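About Us

Zusbridge Robotics Workshop started with a borrowed bench, a box of motors and a question from somebody's aunt: can it fold laundry yet? We still get asked that at every open day, and we still love it, mostly for the conversation that follows.

We are a small teaching workshop in Bristgate. We run evening classes for adults, a Saturday-style club for teens (it moves around the week with the school calendar), and a summer program for anyone who wants to build something that grabs, lifts or sorts. You don't need a background in any of it. Half of our current instructors walked in knowing how to change a light bulb and not much else!

The big event of our year is the July open day. Last time we had almost 3000 people through the doors, which is a lot for a building with one staircase, and the line for the try-it-yourself tables went out past the bike racks. Haris Rana, our head instructor, has run those tables from the start. He puts a hand-held gripper in your hand, sets something soft in front of you and lets you find out how it feels to pick up cloth with two fingers. Kids are very good at it. Engineers tend to squeeze too hard.

Clothing is our favorite subject, as you may have guessed. A block or a cup keeps its shape when you grab it. A pair of pants sags, twists and hides its own corners, and every fold changes where the next grab should go. Our home tasks course spends its whole second half on this, working with ordinary clothes on ordinary beds and tables. Students learn to look for a hem or a seam, to come in at a low angle, and to open the jaws wider than they think they should.

We host visits as well. Groups from Gondal and Ultley come over most terms, and we can take up to 50 people at a time if you don't mind standing for the demonstration part. A visit lasts 2 hours. The first part is a demonstration, then everyone gets a turn with the tools, and there is tea at the end - good tea, we're fussy about it. Teachers can ask for the worksheet pack ahead of time.

Our parts library now holds 1218 labeled items, from tiny screws to complete arms, and members can borrow most of it. Please bring things back in the box they came in.

If you'd like to visit, join a class or help out in July, stop by the front desk any afternoon or send us a note through the contact page. We would love to show you around.

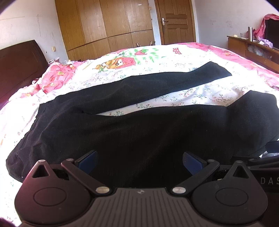 Home tasks course: lining up the gripper on a pair of black pants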